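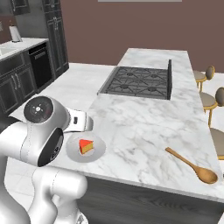

买仿真夹爪就跟买游戏皮肤差不多,换个外形,抓起东西来还不是一样?上一篇底下有位读者留言这么说,后面还跟了一句:真要比,就把控制器也一起换了比,不然没意思。

这条留言我想了好几天。前半句我不太同意,后半句倒是说到我心里去了。我本来只打算写写 Huvatow 这套厨房仿真环境配的两款夹爪,既然话说到这儿,就索性把手边的 Cusar 控制器也拉进来,前前后后折腾了18天,攒了一肚子话,今天慢慢讲。文章有点长,大家泡杯茶再看吧。

先交代一下我的用法。我不是做研究的,白天上班写别的代码,晚上回家才有空弄这些。Huvatow 装在一台用了好几年的台式机上,显卡不算新,跑厨房场景的时候风扇声音挺大,家里人路过都要问一句是不是又在烤什么东西。所以下面说的流畅不流畅,都是在我这台老机器上的感受,您的机器要是好一些,体验肯定比我强。

Huvatow 的厨房我是真喜欢。大理石岛台,白色地砖,深色柜子,岛台里还嵌着灶具,吧椅也摆得规规矩矩的,整个空间有种样板间的味道。它给的小物件也有生活气息,蛋糕、盘子、木勺,都是平时会碰到的东西。我以前用过的环境里,桌上永远是几个彩色方块,推来推去,看久了人都木了。换到厨房里以后,哪怕任务失败了,看着也没那么灰心(虽然蛋糕掉到地砖上的时候还是会“哎呀”一声)。

好,说夹爪。这次比的两款,一款是 Basumton,一款是 Noonan,都是能直接装到 Huvatow 机械臂上的模型包。两边我都用默认参数,没有偷偷调过摩擦系数,臂也始终是同一条白色的臂。

先说 Basumton。这款的脾气比较温和,闭合速度慢,力是一点一点加上去的。刚开始用的时候我嫌它磨蹭,手柄都按到底了,它还在那里慢悠悠地合。可是到了抓蛋糕这一项,它的好处就出来了。那块三角形的蛋糕,上面一层橘红,下面是浅黄的蛋糕体,个头小小的,放在一只宽宽的浅盘子里,四周全是空当。看着好夹,其实很考验人:从尖头那边进去容易把它推着走,从上面下去又很容易碰到盘沿。Basumton 因为合得慢,我有时间在它碰到蛋糕之前再修一下角度,心里比较踏实。

Noonan 就是另外一个性子了,干脆利落,说合就合。拿木勺的时候我特别爱用它。木勺的柄又细又长,斜着躺在台面上,夹爪得先转到跟勺柄差不多垂直的方向再往下探,Noonan 的指尖做得薄一些,往下探的时候离台面可以很近,一把就能捏住,那个手感(虽然隔着屏幕,但真的有手感!)特别痛快。轮到蛋糕,它就有点粗手粗脚,我好几次都是还没看清楚,蛋糕已经被挤到盘子另一边去了。

为了别光凭印象说话,我给两款夹爪各安排了60次蛋糕和60次木勺,每一次都从同样的初始位置出发,步数上限设成3,000步,到点没拿起来就算失败。具体的成绩表我就不贴了,我的操作水平忽高忽低,晚上吃多了手就笨,贴出来怕误导大家。只说排序:蛋糕这项 Basumton 明显好,木勺这项 Noonan 好一点,差距没有蛋糕那边大。所以回到那位读者的话,外形和参数换了以后,抓起东西来还是很不一样的,起码在这两样东西上是这样。

有一点我得替 Noonan 说句公道话。它的说明里其实给了一个“轻触”模式,藏在配置文件比较靠后的地方,我一直到第二周才翻到。打开以后闭合速度会降下来,拿蛋糕就文雅多了。不过我说好了两边都用默认参数,所以这个模式没有算进比较里。要是您只打算买一款,又什么都想拿,Noonan 加轻触模式是可以考虑的,就是切换的时候得重新载入场景,在我的机器上等得有点久,正好去续个水。

再来讲控制器。之前我一直用键盘,平移几个键,旋转几个键,夹爪一个键,时间长了手指头也能记住。键盘最大的问题是旋转,要让手腕斜着转一个角度,得两三个键来回点,点着点着就忘了自己原来想转到哪儿。Cusar 是一个带摇杆的小底座,平移和旋转可以同时做,我买的时候花了1,059元,下单前在购物车里放了很久,您懂的。

到手第一晚我其实有点失望。摇杆比我想的硬,默认的灵敏度又很高,轻轻一歪,机械臂就往灶台那边冲过去了,吓得我赶紧松手。后来把灵敏度往下调了两档,又给旋转轴加了一点死区,才慢慢找到感觉。建议新手头两天别急着拿东西,就在台面上方来回走走,绕着盘子转几圈,等手熟了再往下伸。

手熟了以后,Cusar 的好处就很实在。还是说那把木勺,键盘操作的时候我要分三段:先移到上方,再转手腕,最后下降。用摇杆就可以边走边转,到了位置角度也差不多对了,动作连贯了许多,录下来的轨迹也好看。我把轨迹回放给家里人看,家里人说键盘录的那条像在倒车入库,这话我没法反驳。

当然 Cusar 也有让我头疼的地方。它的夹爪按钮放在底座侧面,要用小指去够,我手不大,够久了会酸。配 Basumton 的时候尤其难受,因为它合得慢,那个按钮就得一直按着,按到它合拢为止。配 Noonan 就没有这个问题,点一下就行。这么看起来,夹爪和控制器之间也是讲缘分的,分开评都不错,凑到一起就未必合拍。那位读者说要一起换了比,真是有见识。

除了岛台,我还花了几个晚上在靠墙的那一侧做练习。这边比岛台难得多,上面有吊柜压着,下面有柜子和抽屉,手臂能活动的空间一下子小了。在岛台上随便绕个大弯都没关系,到了这边,绕弯之前得先想想手肘往哪儿放。
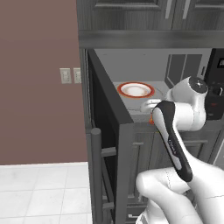 靠墙台面一侧,左边的柜门开着,夹爪伸到了台面前沿上方。

柜门开着的时候是最容易出事的。人的注意力都在指尖上,盯着那一点点目标物,手臂后半截碰到了什么根本没留神。我后来养成一个习惯,每次往台面上伸之前先把视角转一圈,看看门在哪里、椅子在哪里,然后才动摇杆。Huvatow 的视角切换做得顺手,这点要表扬,快捷键可以自己定义,我把它设在左手边,右手不用离开 Cusar。

在这一侧,两款夹爪的差别又变了样子。Noonan 薄薄的指尖在窄的地方占便宜,从台面前沿往里探,不太会蹭到旁边的东西。Basumton 厚实一些,进去的时候我总要多留点余量,心理压力也大。不过真碰上了,Basumton 因为动作慢,一般是轻轻一顶,东西挪开一点,还能救;Noonan 快起来,有时候会把小东西直接弹走,弹到哪儿去了还得切视角去找。我有一次找了半天,最后只好重置场景。

说说不满意的地方吧,不然像广告了。

Huvatow 的碰撞反馈太安静。手臂碰到柜门,画面上几乎没有提示,只在日志里多出一行字。我希望能有个声音,或者让碰到的部位变个颜色也行。论坛上有人提过,开发方回复说八月的更新会看看,我先抱着希望等。

Basumton 的模型包文档写得很简略,参数表里好几项没有写单位,我是一个一个试出来的。Noonan 的文档倒是厚,可惜编排得乱,轻触模式那么好用的功能放在那么后面,实在可惜。

Cusar 的线有点短。我的主机放在桌子底下,插上以后底座只能放在桌子右边角上,想挪到中间就得接延长线。按钮的位置前面讲过了,要是下一代能挪到拇指这边,我大概率会再买一次,到时候购物车里估计又要放很久。

怎么选呢?要是您主要是拿软的、小的、怕推的东西,比如盘子里的蛋糕,又不赶时间,Basumton 配键盘就已经很舒服了,先别急着花钱买控制器。要是您常在窄的地方干活,或者拿勺子这类细长的东西比较多,我会推荐 Noonan 配 Cusar,上手头几天会手忙脚乱,过了那几天就很爽快。两款夹爪都买也不是不行,我自己就是两款都留着的,只是每次换都要重新载入,性子急的朋友要有心理准备。

还有一件小事差点忘了。Cusar 的配置文件记得备份!我中间重装过一次驱动,灵敏度和死区全部回到出厂值,第二天晚上一推摇杆,机械臂又朝着灶台冲过去了,跟第一晚一模一样。现在我的配置在两个硬盘里各存了一份,文件名里写着夹爪的名字,换哪款就载入哪份。需要的话可以在下面留言,我把两份配置都发上来。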